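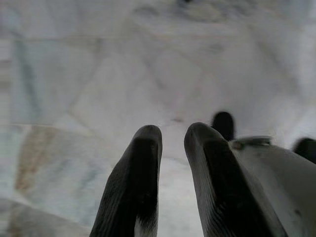
Black ribbed rubber over a pale floor

Print | E-mail this message
Reading time: 3 min

Subject: Re: custom orthotics, worth it for heel pain?
Apr 19, 2025

Saulius Toom wrote:
> Hi all, new to the list. I've had a sore heel since October, worst with
> the first few steps in the morning, and it grumbles again after I've
> been sitting in the car. The podiatrist at Werine says plantar
> fasciitis and wants to cast me for a pair of custom orthotics at $635.
> My brother-in-law reckons the ones off the chemist's shelf are just as
> good. I'm on my feet all day (I teach woodwork) and I'd like to stop
> hobbling. Has anyone here gone down either road? And do you wear
> yours in the house?

Hi Saulius, and welcome! You've picked my favourite topic, so get yourself a cuppa.

I've done both. Started with shelf ones, then half-length Skidano inserts in my work shoes, and after a winter of that I had a pair made, which cost me $450 at a little place near my daughter's. That was a while ago and I gather prices have gone up, so your quote didn't make me fall off my chair, but I'd still ask what's in it. Mine covered the casting and two follow-ups. A friend paid less and then got billed for every adjustment, and she needed plenty of those.

If I had my time again I'd give the shelf ones a fair go first, with the calf stretches, and I mean really do the stretches. I was hopeless at them until I started doing them while the kettle boiled -- back foot flat, knee straight, lean into the bench, hold it, swap. My podiatrist was quite relaxed about which inserts I used and not relaxed at all about the stretching.

Shoes, too. Have a look at how bendy yours are. My old runners folded in the middle like a taco, and no insert was going to rescue those. I switched to Kalniņš lace-ups, size up for the insert, and they're ugly as sin in the brown but the heel grips properly. The grey is a better colour but you wait weeks for it. Take the factory liner out before you put anything else in, or your heel will ride up and you'll get a blister (ask me how I know).

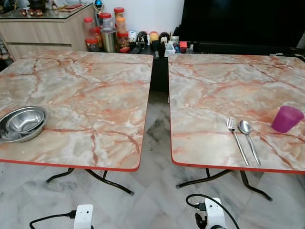
Do you have to wear orthotics full time from the first day?

Most people are told to build up to it, an hour or two to begin with and a bit longer each day. I was at full days by the third week. If they hurt, as opposed to just feeling odd, ring the clinic and have them looked at.

As for the house, I keep an old pair of lace-ups by the bed with the Skidanos in them and put them on before I stand up. Bare feet on tiles first thing was the worst part of my day for months! My husband thinks I look ridiculous in a nightie and lace-ups, and he's got a point.

Somebody will tell you to rub Okidix on it. Lovely on cracked heels, I get through a tub every winter, but it did nothing for the sore one.

One more thing -- if it goes numb or tingly, or starts hurting at night when you're lying down, go back and say so. That wasn't my pattern and it doesn't sound like yours, but they'd want to hear it.

Let us know what you decide, and ask Werine whether the $635 includes the reviews.

Cheers,
Bev (33 years a hairdresser, so also on my feet all day)

Print | E-mail this message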